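九月の作業日記 土曜
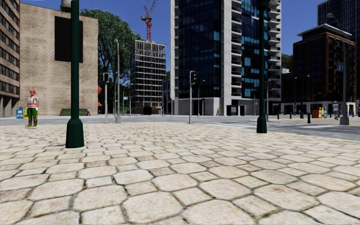
朝九時過ぎに起動。昨晩から回していた広場コースの一括実行は、途中で止まらずに最後まで終わっていた。全191本。ログの容量が思ったより大きく、ディスクの残りを確認してから古い録画データを外付けに移す。これだけで三十分かかった。録画の保存間隔は来週見直す。

今週の課題は歩道走行の経路計画で、広場を抜けて交差点の手前で止まり、信号を待って渡るところまでを一本のシナリオとして通すこと。Sotelo(うちの経路計画モジュール)は、広場の中だけなら問題なく走る。車道に近づいたところでコストマップの更新が遅れ、減速が間に合わないことがある。191本のうち失敗は12本。衝突はなく、全部が停止位置の超過だった。

午前中は失敗した12本のログを順に見た。最初は自己位置推定のずれを疑っていた。六角形の石畳は同じような模様がずっと続くので、カメラの特徴点が隣の石に引っかかりやすい。七月に屋内のタイル床で同じことをやっている。ただ、今回は真値と比べても横方向のずれは小さく、超過の原因とは言えなかった。前後方向も同じ。推定は白。

次に見たのが信号の認識。交差点のまわりには信号が三つあり、そのうちの一つは右手の緑の街灯の陰に入りかける。どの信号に従うかは地図側の対応表で決めているのだが、開始位置を乱数で振っているため、従うべき信号が柱に隠れる開始位置がいくつか出る。隠れているあいだ認識は「不明」を返し、計画側は「不明」を受け取ると直前の状態を保持する。直前が青なら青のまま進む。十二本のうち七本がこれだった。

保持の仕様を書いたのは自分で、二年前のコミットに残っていた。コメントには「一瞬の欠落対策」とある。当時の車体は今より遅かったし、隠れても数フレームで戻ってくる前提だった。今の条件ではもう合わない。保持時間に上限を入れ、それを過ぎたら停止線の手前で待つように変えた。上限はパラメータファイルに出し、とりあえず30フレームとする。短くしすぎると、柱の前を通るたびに速度が落ちて動きがぎこちなくなる。午後に調整することにして昼食。昨日の残りのカレー。

午後一時、Adeelさんと通話。残りの五本のログを見てもらった。彼の見立ては「計画側の話というより、セグメンテーションの境界が揺れている」。石畳と車道の境目を、歩道クラスと車道クラスがフレームごとに行ったり来たりしている区間が確かにある。遠くの石畳は細かくつぶれて、目地も見分けられなくなる。そこから先がもうアスファルトなので、見た目の手がかりが弱い。近づけば安定するが、安定する頃にはもう減速を始めていなければいけない。

対策は二案出た。一つは境界付近の分類結果を時間方向に平滑化する案。もう一つは、地図にある縁石の線を事前情報として重ねる案。Adeelさんは後者を推している。自分は地図に頼りすぎるのが少し怖い。Sanmontの実証では、地図を作ったあとに工事で縁石の位置が変わっていて、半日つぶした。今回のシミュレータの街にも建設中のビルとクレーンが置いてあるが、あれは背景で、道の形は変わらない。だから地図を重ねればシミュレーション上の成績は簡単に上がる。それを改善と呼んでいいのか、という話を二人で二十分ほどした。結論は、平滑化を先に入れて数字を見る。地図の案はブランチだけ切っておく。

平滑化の実装は一時間で済んだ。過去フレームの確率を自車の動きに合わせて投影し、重みを付けて足すだけ。座標変換の向きを一度逆に書いて、境界が車体から逃げていくような挙動になった。符号を直して解決。単体テストに往復変換の確認を足した。最初からこれを書いておけばよかった。

処理時間は一周期あたり少し増えたが、まだ余裕はある。

歩行者の扱いも少し触った。このシナリオには左手前に作業員が一人立っている。赤い帽子にオレンジと白の反射ベスト。奥の歩道にも歩行者がいる。作業員について、検出は毎回できているのに、予測モジュールが時々「横断する可能性あり」と出して、車体が不必要に右へふくらむ。右へふくらむと今度は街灯の根元に近づく。根元は裾が広がった形なので、衝突判定を細い円柱で作っていると余裕を読み違える。物体定義を見たら、案の定、柱の上の細い部分の太さのまま登録されていた。根元の半径で登録し直した。今まで当たらなかったのは運がよかっただけだと思う。

同じ理由で、車道脇の短い黒い車止めも確認した。こちらは問題なし。高さが低いのでLiDARの一番下の層でしか拾えない距離があるが、コストマップには残る。

三時半、EvangeliaさんからVulell(評価ツール)の新しい版が届いた。停止位置の超過を距離だけでなく、超過していた時間と合わせて集計できるようになっている。頼んでいたのは先月なので助かる。設定ファイルの書式が変わっていて、古いものを読ませると何も言わずに既定値で走る。最初の集計がやけに良い数字だったので気づいた。エラーにしてほしいと返信した。すぐに「直します」と返ってきた。

夕方、修正をまとめて失敗の12本だけ再実行。信号の七本は全部、停止線の手前で止まるようになった。境界の五本は三本が解消、二本はまだ残っている。残った二本はどちらも開始位置が車道に近く、平滑化に使う過去フレームがたまる前に減速区間に入ってしまう。起動直後は最高速度を絞る、という単純な処置で足りるかもしれない。ただ、それは境界の問題を解いたことにはならないので、課題票には別件として書いた。

保持の上限は30フレームのままにした。10と20も試したが、10では柱の前で毎回減速が入り、20でもときどき入る。30なら通過の途中で切れることはほとんどない。その代わり、本当に信号が見えないときの反応は遅れる。車体の最高速度と停止線までの距離から逆算した安全側の条件は満たしている。計算はノートに書いて写真を撮り、Taltlowの共有フォルダに入れた。

シナリオの時刻は今のところ昼の快晴だけ。夕方の低い日差しと雨上がりは来週。石畳が濡れたときの反射は境界の揺れに効いてくるはずで、平滑化だけで持つかどうかはそこで分かる。曇りも一つ入れたい。

残件
・起動直後の速度制限、別ブランチで試す
・街灯以外の柱ものの衝突形状を一通り確認
・予測モジュールの横断判定、静止している人の扱いをAdeelさんと相談
・録画の保存間隔
・Vulellの設定ファイルを全シナリオ分書き直し

午後九時、全191本を修正版で再投入した。一本あたりの時間が前より伸びているので、終わるのは明日の昼前になりそうだ。ディスクの空きは90GB。足りるはずだが、念のため画像の保存を失敗時だけに切り替えた。風呂に入って寝る。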